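Gallery: The Gray Box and the Things That Go In It

I have wanted to put this page up for ages! When Sille Kjærgaard and I started the sorting corner at Arnardóttir, all we had was a cardboard tray that sagged in the middle and let everything roll into one heap. The gray box changed all that. It's open on top, the walls slope down to the floor, and if you drop something near the edge it slides in and stays in. I love that box more than a grown person should.

Sille drew the first version on the back of a Wodik order form and Poul Kvaran worked out the wall angles. They tried a steeper one first, and it was handsome, but small things jammed down in the corners and you had to dig them out with a spoon. The one we kept is wider and much friendlier. It has picked up plenty of smudges and scuffs over time, and I'm against scrubbing them off (Poul and I have had words on this subject).

Then there's the collection. We keep a shelf of little things in two shoeboxes, 100 pieces on the list at the moment, and anyone can pull out a handful and set up a round. Bright colors are wonderful against all that gray. My favorites are the toy bricks, and the see-through things are the real test, since they pick up whatever is behind them and practically vanish. Oddur Hallgrímsson keeps bringing in new ones from flea markets, and I keep saying yes!

Two views from March, both with the KUKA over the box:

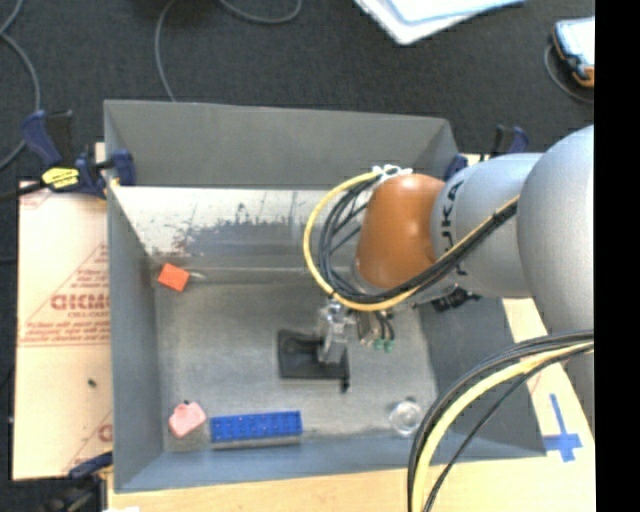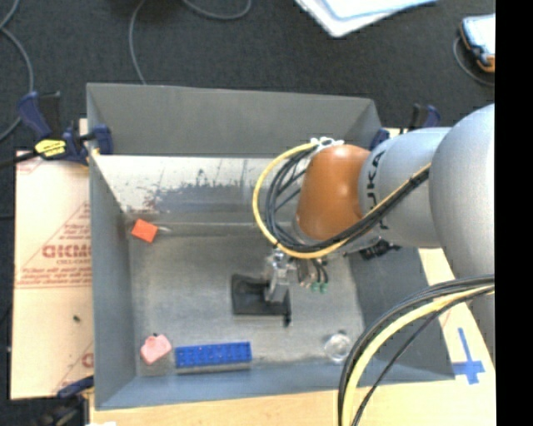 The gray box and its black pad; in both pictures, with a blue brick, a pink block and an orange-red cube on the floor.

If you'd like to make a box like this, go for it. Leave more room on the floor than you think you need, pick a plain matte color for the walls, and make it wide enough that things can land well apart. We set ours on a table at a height where you can lean over and see all the way into the corners, and that has been a treat for everybody's back.

More galleries are coming. Baoshan Lü has promised me a whole page on the shoeboxes, with every piece laid out by color, and Arnel Baluyot is after a set of wooden fruit that I have been dreaming about since he first mentioned it. If you have small, odd, colorful things looking for a home, drop them at the front desk with Sille's name on the bag. Marbles very welcome!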